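7 February 2025

Stable block for Zandisham, bay 2, notebook carried over from the last page.

Frame is up on the shop floor and square to within 3 mm corner to corner. Sill plates are drilled but not yet bolted.

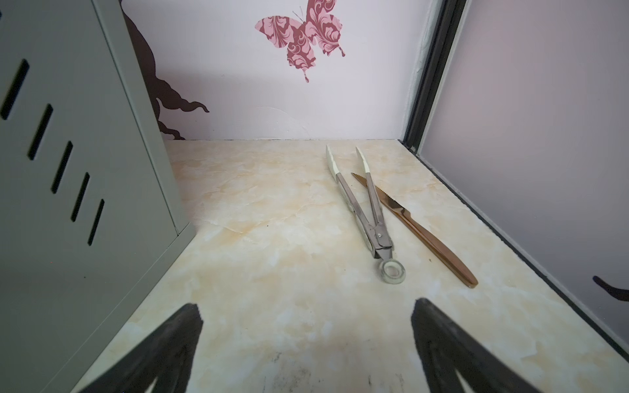
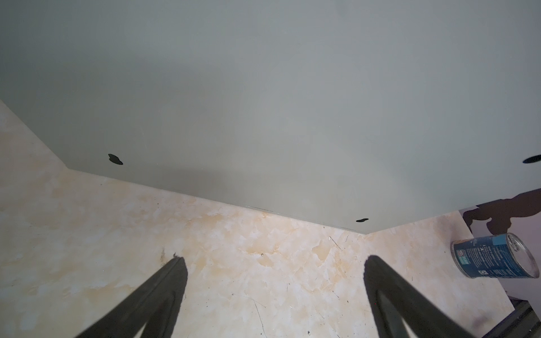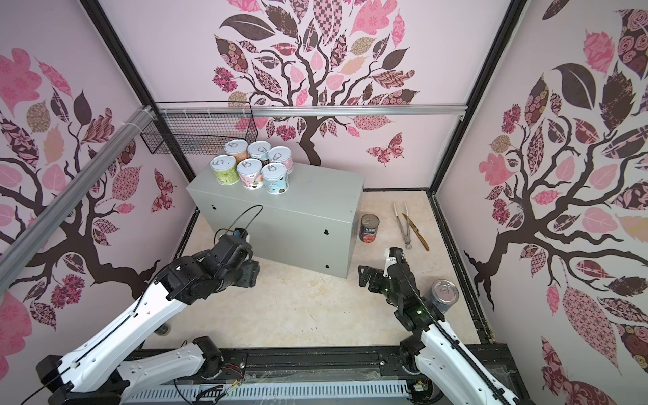 Kickboards

Cut 15 boards from the Polum delivery. Two had a twist I didn't like and went to the offcut rack, leaving 13 good ones. The bay takes 12, so one spare travels with the kit.

Finished length is 276 cm. I left the tongues a little slack this time — the June block swelled and two boards had to be planed on site. Bottom board sits clear of the sill on packers. Don't nail it down until the rubber matting is in.

Doors

Top door hangs fine. Bottom door drops at the latch side by 4 mm. Moved the lower hinge out and it still drops, so the brace is probably short. Will remake the brace and leave the hinges alone.

Kick bolt on the Soriano pattern fouls the anti-chew strip. Either trim the strip or drop the bolt by one hole. I'd drop the bolt.

Treatment

First coat of Skusumum on all outside faces. End grain gets two more before loading. Inside faces stay bare until the customer confirms what they want where the horses can lick it.

To do

Remake door brace
Order longer coach bolts for the sill
Check roof overhang against the drawing — drawing and cut list disagree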